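Home Notebook Kit Fixtures Contact

Workshop notebook -- 13 February 2024

Match ball tests, second round

Good day today! Stumcombe sent over the balls they want to use for the rest of the season and I finally got the bounce rig to behave. The trouble last time was the release: the cup was giving each ball a touch of spin, and you could hear it come down slightly wrong. New cup, softer lip, and now it drops straight.

Every ball goes from 2000 mm on to the steel plate, 8 drops each, turning it a panel between drops. I did the Stomano balls first and they are lovely -- very even all the way round, even over the valve, where I'd have bet on a dead spot.

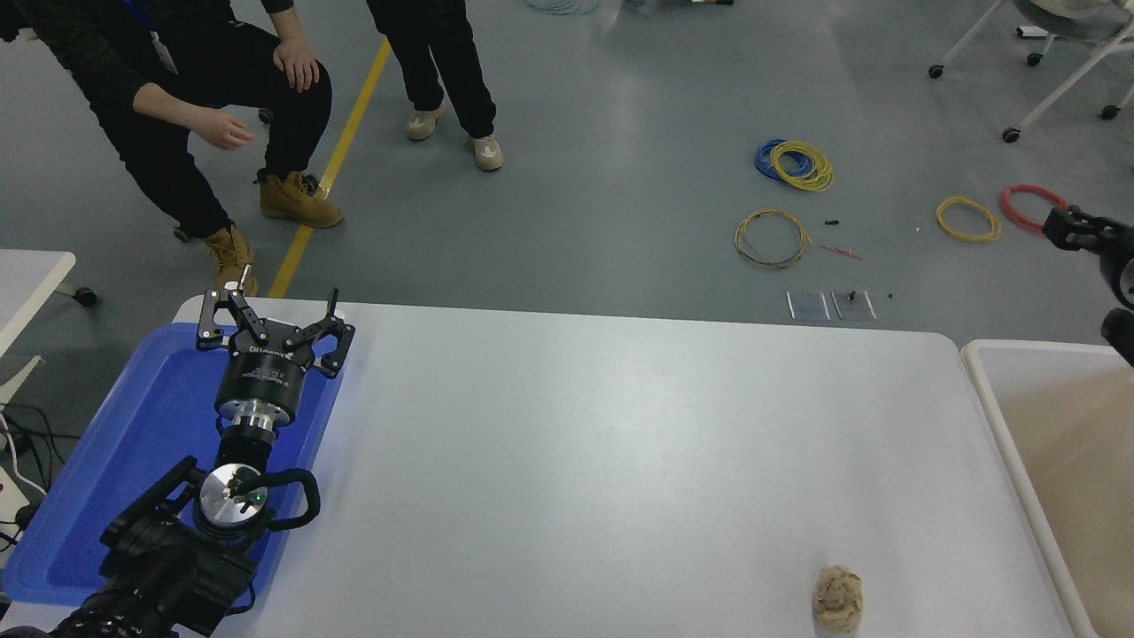
The Aidoo balls are livelier off the plate but they wander more from panel to panel. Not enough to fail anything. I would want to know about it if I were a keeper, though, and I've written as much on the sheet for the club.

Pressure next. Eifion Dafis reckons the older balls lose air through the valve and the bladder gets blamed for it, so I put a dab of soapy water on every valve before weighing. He was right on two of them! Fresh valves in, a drop of oil, back on the shelf overnight. Must ask him where he gets the long needles, mine are all bent.

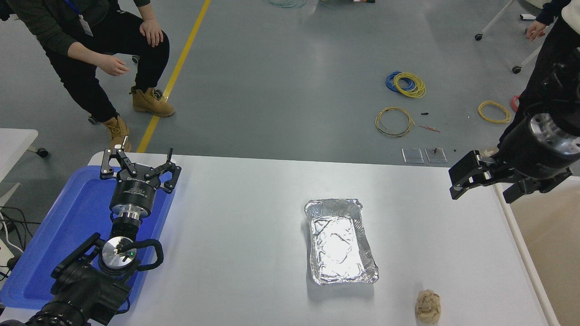 Heading test is the one I was looking forward to. We have 117 good readings from the dummy head now, 26 of them with a soaked ball, and the wet ones are where it gets interesting. The Aidoo takes up more water along the seams and you can see it in the peak straight away. The Stomano hardly changes. I ran the last few again as I didn't believe it, and got the same answer.

Strap on the dummy's neck is working loose, by the way. Check it before each set, and don't overdo the left bolt.
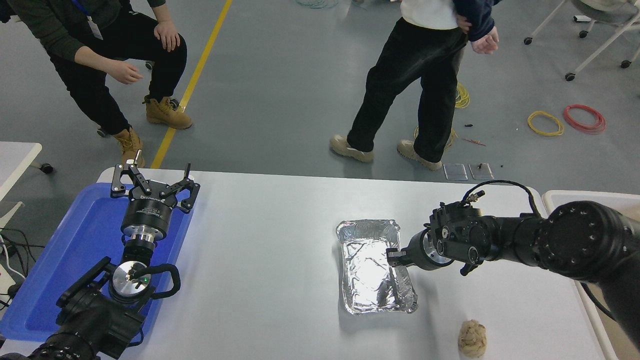

Still to do: the kicking leg. The boot slipped twice this afternoon and I've thrown both readings out. I think a narrower last would hold it -- there may be one in the box that came back from Marnedmont, under the shin pads.

Stumcombe would like the full set in May, ahead of their pre-season order, and that feels very doable. Cold-room drops tomorrow if the balls have had long enough in there. Bring gloves.

Last updated: evening, after the second soak

Contact the workshop | Copyright the notebook's authors | Back to top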